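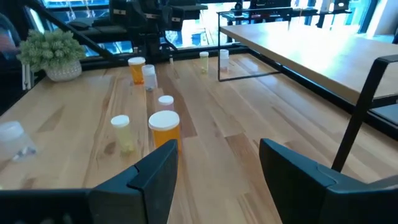

Lummont bench notebook, February
Entered by Pramila Dixit, 10.40 am, additions after lunch

Search the notebook Go

Pill bottles and caps, continued from the last entry. Kamlesh wants one settled list of which cap goes with which bottle before the Givville order is placed, and we don't have one yet. What we have is the Rathore tray list, which gives neck sizes but no colours, and Fiifi's list, which gives colours but no neck sizes. I am trying to get both on to one page.

Started on the plank table by the window. Stood the bottles up with their caps on and left plenty of space between them. The large orange one with the wide cap is the easiest to tell from the rest. The pale yellow one is slimmer and I keep reaching for it when I want something else. The pinkish one is small and has a frosted look, and the clear frosted kind are hard to pick out from the far end with the window behind them. Colour names for the page, so that we all write the same thing: orange, yellow, pink, clear, white. Please don't write "amber". Kuldeep uses it for the orange and Fiifi uses it for the yellow, and that is how the last tray got mixed up.

The finish on that table is glossy and throws the bottles back at you. Fine for standing things on, poor for judging a tint. With the yellow I ended up holding it against a sheet of paper. It would be worth having a piece of grey card cut to size for this. Ramesh says there is some in the plan drawers.

The plant can stay in its corner. Water it before starting and not during, please.

Cap fit, by hand, no tool:
Large orange — turns on easily, stops firmly.
Tall orange — same, though the thread takes a moment to catch.
Yellow, slim — goes on crooked if you start it quickly. Back it off a little, then turn.
Pink — good.
Clear frosted — good on most, but one felt gritty. Set aside and marked with a dot of tape underneath.
White — not tried yet.

I did the yellow again with the Promer liner in the cap and it went on straighter. Could be the liner, could be that I had slowed down by then. Fiifi to repeat it without being told which is which.

A word on the floor. Small caps and pale boards are a bad combination. The planks run from cream to a fairly dark tan with knots and streaks in them, and a cap that goes over the edge of the table doesn't stand out as much as you would hope, especially where the daylight catches the boards. If one goes down, stop and look for it there and then. Low down with a torch along the boards works better than looking from standing height. I would still like a lip on the tables, even a strip of beading.
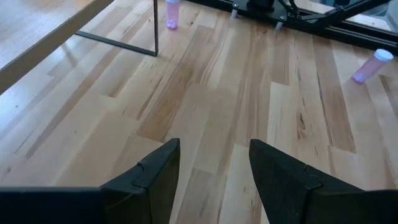
Loose caps and cups

Second half of the morning went on parts with nothing screwed to anything. The box from Rathore says 149 caps on the lid. I haven't checked it and don't intend to until the sizes are agreed. We only need 25 for the first tray in any case, and there are over 100 more on order.

Worked on the butcher-block table, the one with the raised shelf. The idea was to see whether the shelf is any use for keeping things apart while you sort, or whether it just gets in the way. Notes so far:

The shelf is narrow. Good for flat white discs, not much good for anything you need to put down in a hurry. Its shadow falls on the table and it is easy to lose a small cap near it. I would keep the underside clear as a rule.

Translucent cups are best out on the open part of the table. The pink tint shows up well enough against the wood. The plain ones less so, and the honey-coloured strips don't help.

Caps of different widths need to be kept well apart. A small one next to a large one is obvious. Two that are nearly the same size are not, and I had to turn a few over and compare the insides.
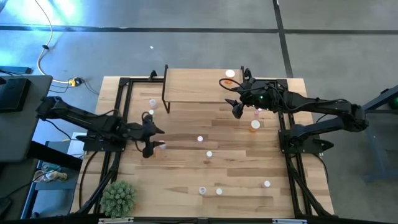 Butcher-block table and raised shelf, caps and cups spread out for sorting.

After lunch: Kuldeep came by and thinks the shelf should go along the back edge for good, with a shallow tray on it. Kamlesh would sooner take it off and use 4 small dishes. No decision. I said I would do one sort each way and write down how long they take.

To do
Grey card from the plan drawers (Ramesh).
Blind repeat of the yellow bottle, with and without liner (Fiifi).
Try the white bottle caps.
Find out what is in the thread of the gritty one.
Copy the colour names on to the front page of the tray list.

Tape is running low again. Ordered more with the beading.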